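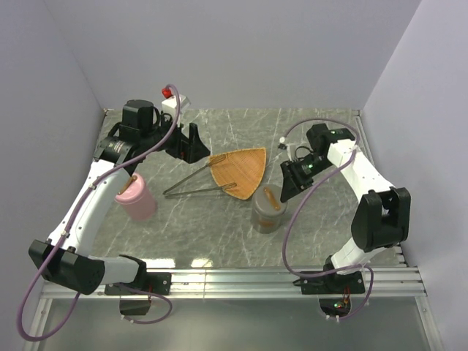

Talks > Hardware nights > Two arms, two finger sets: speaker notes

Schedule | Speakers | Notes | Slides | Contact

Two arms, two finger sets, one very long spring
Speaker notes, Luana Figueiredo, Meireles hardware night, March 13, 2021

OPENING (keep it short, they've just had coffee)

Say hi, thank Ismael for the projector. Then straight in: we've been comparing gripper fingers and controllers on a two-arm bench, and I'm so excited to show the numbers because they surprised all of us! I was sure the Stakier fingers (the narrow ones) would win everything. They didn't.

Say what we tested:
- Stakier narrow fingers against Stalmont wide fingers
- each on the old controller, then on the new one
- 300 grasps per combination, same objects, same starting poses within a few millimeters

Ask for a show of hands: who has swapped fingers on an arm and kept the old calibration? (Put my own hand up. I did it in the first week and lost a whole day of data.)

PART 1: THIN THINGS

Thin, stiff, shiny objects are where the fun is. Tongs, skewers, lids. A block of foam will forgive almost any finger, so it tells you very little. With a thin rod you need the fingertips to meet properly, and if one finger closes a hair early it pushes the rod away before the other one gets there.

Narrow fingers on the old controller: 111 misses. Pause here, let people groan. Tarcísio went through the logs and found that most of them were timing. The left finger was getting its command first and the right one lagged by 16 milliseconds. Tiny! But you can watch a rod roll in that time. On the new controller both fingers get the command together, and the misses dropped so far that we reran the set to be sure.

SLIDE: wrist view

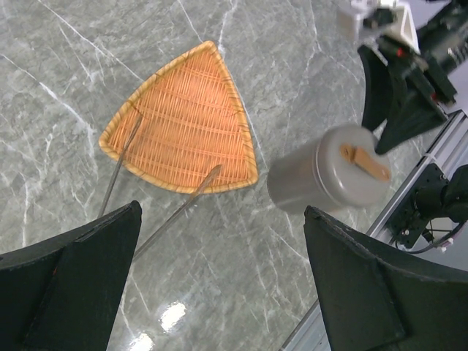
Camera placement turned out to matter as much as the fingers, and I'd love to spend the whole talk on it. Mount it low and you see the tips beautifully but lose the rest of the table. Mount it high and the tips go soft right when you want them. Our compromise still leaves the two dark fingers filling the bottom corners, and look at where the overhead light bounces off the marble: right in the gap between them, exactly where you'd like to see the object. Point at the two rods as well, a bit blurred, silver-gray over a gray tabletop. Any tip tracker has a hard time there. We tried lower exposure (good for glare, bad for the wicker) and ended up moving the lamp.

Don't forget: the wicker is great for testing. Plenty of edges for the depth estimate to get wrong.

PART 2: LIDS AND HANDOVERS

Wide fingers did better on round lids, no contest. More contact, less tilt on the way up. They're clumsy at lifting a lid off a flat surface though, so mention the edge approach: come in low, tip it, then close.

SLIDE: both arms, lid up
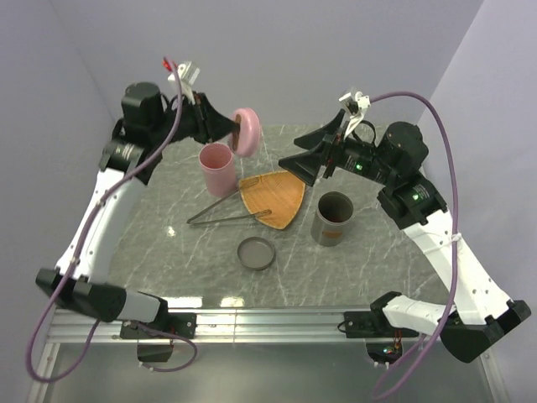

Tegwen Gwilliam asked at the dry run whether the comparison is fair at all, seeing that the wide fingers weigh more and the wrist gains were tuned for the narrow ones. Great question, and someone will ask it again tonight. Answer: we retuned for each set, then ran the narrow fingers with added weight as a check. The lid results hardly moved. The rod results got a little worse, so weight does count for something there.

If time allows, Apinya's clip of the 360-degree wrist turn. Skip it if we're past the half hour.

QUESTIONS I EXPECT
- Cost? Send them to the handout.
- Soft pads? In June, at the Usport bench.
- Can I have the logs? Yes, please take them!

Recent notes
Tarcísio Bezerra: Reading controller logs without crying
Apinya Sombatkul: Wrist cameras and shiny tables
Ismael Furtado: Cable routing for two-arm benches
Usport bench: what's planned for June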